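Evaluation of the Rotum two-arm table kit for a sorting task
Student project report, second year
Submitted 31/03/2023

1. Purpose of the project

The department was offered a Rotum kit on loan by Guérin, who sell it to colleges and small workshops. The question put to me was whether the kit is good enough for the teaching lab to buy, and what a student group could do with it in one term. I was asked to judge it on a real task and to write down what went wrong as well as what worked.

The report covers unpacking and assembly, the software (Drorumus, sold with the kit under a yearly licence), the recording of demonstrations, and a test with a trained policy. I haven't compared the kit with anything else, as the lab owns nothing similar.

2. What is in the kit

The Rotum comes as two follower arms, two smaller leader arms, a set of aluminium rails with brackets, three cameras, a power supply for each pair of arms and a box of cables. The tabletop isn't included. We used a wooden one from the store room.

Each follower arm ends in a gripper with two fingers. A small camera sits at each wrist and a third looks down on the table from above. The leader arms are moved by hand and the followers copy them. This is how the demonstrations are recorded. There is no force sensing in the fingers. The only hint you get about grip strength is the motor current, which Drorumus will plot if you switch it on in the settings.

The manual is a printed booklet and was plainly written for an earlier version. The bracket drawings on pages 6 to 9 show a part with three holes where ours had four. Mikau, who make the arms, put a corrected drawing on their download page, but the booklet doesn't mention it.

3. Assembly

Assembly took two of us most of two afternoons. The rails went together easily. Fixing the arm bases was slower. The bolts are tightened from the side, and once the second rail is on there isn't enough room for a normal key. We took the rail off again and used a short one. I would advise the next group to fit both bases before closing the frame.

Cable routing needs more thought than the manual gives it. The cables run along the outside of the arm in loops. If a loop is too short it pulls tight when the wrist turns fully, and if it is too long it hangs down over the work surface. We settled on long loops and accepted that they would sometimes show up in the overhead view.

Calibration is done in Drorumus. You move each joint to its stop and press a key. It worked first time on the left arm. On the right arm the shoulder joint came out a few degrees wrong and had to be done again after each restart for the first week, until an update from Mikau fixed it.

4. The task

I chose putting sandals into a basket. The reasons were practical. Sandals are light, they don't break when dropped, and a single-strap slide gives the gripper several places to hold on to. They are also awkward in a useful way: the sole is flat on the table, so a finger has to get under the strap or close across the side.

The rules were as follows.

Four black slides start on the table below the basket. The angles are changed each time.
Either arm may pick up any slide.
A slide counts as placed when it lies inside the basket and the gripper has let go.
A run is stopped after 90 seconds, whatever state it is in.
No one may touch the table while a run is in progress.

The basket is red plastic with a thick rim. I wanted a strong colour against the wood so that the policy would have no trouble finding it. Black sandals with black grippers were a worse choice, as I explain in section 7.

5. Recording

Recording was done with the leader arms. One person drove, one person reset the table and named the files. We recorded 271 demonstrations and kept all but those where a cable had come loose or the person driving had given up halfway.

Driving both arms at once is tiring and it takes practice. My first recordings are full of pauses where I was deciding which arm to use. I later agreed a fixed habit with my partner: left arm takes the slide furthest left, right arm takes the slide furthest right, and whoever is driving decides about the middle ones before starting. The recordings became shorter and much more alike after that.

Drorumus handles this stage well. A pedal starts and stops the recording, the three camera views appear side by side, and a bad run can be deleted straight away. The disk fills up faster than expected. There is a warning, but it comes in the log window and not on the main screen, and we lost part of a session because of it.

One more point on the wrist cameras. They blur badly when the arm swings quickly. Lowering the exposure time helped a little, but then the picture got darker. In the end I left the setting alone and told everyone to drive more slowly.

6. Test results

The policy was trained with the default settings in Drorumus, on a desktop machine in the lab. I then scored 100 placements, meaning one slide each, spread over several sessions. Of these, 85 were successful under the rules in section 4.

The failures fell into a few groups, in order of how often they came up:

The gripper closed on the edge of the sole and the slide slipped out during the lift.
The slide was carried to the basket but caught on the rim and fell back on to the table.
Both arms went for the same middle slide and the run timed out while they got in each other's way.
The gripper closed beside the slide and lifted nothing.

The second kind was the easiest to improve. Moving the basket a little further back, so that it sat slightly over the far edge of the table, gave the arms more height to work with. The results above were all collected with the basket in that place.

I haven't given a separate success rate for each arm. The right arm was used more often and the numbers for the left are too small to say much.

The pictures that follow come from the wrist and overhead cameras. 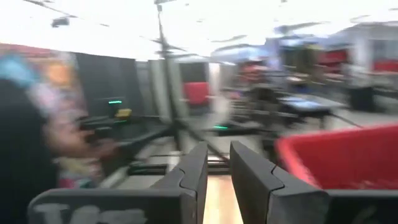
Wrist camera. The blur mentioned in section 5.
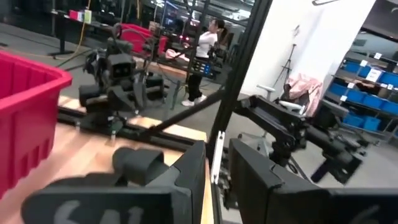 Wrist camera, with part of the basket on the left and the other arm at the rail.

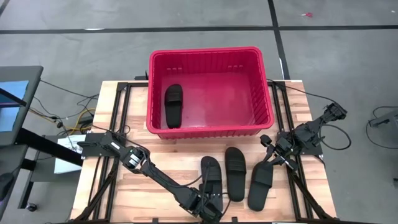
Overhead, with one slide in the basket and three on the table.
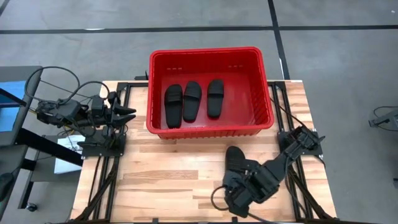
Florian Jacquet

7. Discussion

The Rotum did the task well enough to be worth the time. For a teaching lab the main value is that students can go from a bare table to a trained policy in a term without writing their own drivers. The arms themselves are plain and easy to take apart. When a finger screw worked loose I could fix it in a few minutes with the tools in the box.

The weak points are the booklet, the cable routing and the lack of any feeling of force at the leader arms. The last one matters most. The person driving can't tell whether the fingers are holding the strap firmly or just touching it, and several of the slips in the test look very like slips in the recordings. I think the policy learned them from us.

Colour was my own mistake. The slides and the grippers are all black, and in the overhead view it is hard, even for a person, to see exactly where the finger ends and the strap begins. A pair of light finger covers would be a cheap thing to try. I asked Guérin whether Mikau sells any and was told they are planned for August — no price was given.

The licence for Drorumus should be looked at before buying. It is tied to one computer. In our lab, where machines get swapped between groups, that will cause trouble sooner or later.

8. Recommendation

I recommend buying one Rotum kit, provided Guérin will agree to a licence that can be moved between computers. I don't recommend a second kit until a group has used the first one for a full year.

Advice to the next group:

Download the corrected bracket drawing before starting.
Fit both arm bases before the second rail.
Agree who picks what before recording.
Check the free disk space at the start of each session.
Use objects that aren't black.

9. What I would do with more time

I would record again with light finger covers and the same slides, then repeat the test with no other change. I would also like to try pairs, where the left and right slide have to be found and put in side by side. Our policy had no rule about the order or which foot a slide was for, and it placed them as they came.

Files: the recordings, the settings file and the score sheets are in the project folder on the lab server, sorted by session. The score sheet for the first session uses an older version of the rules and shouldn't be added to the others.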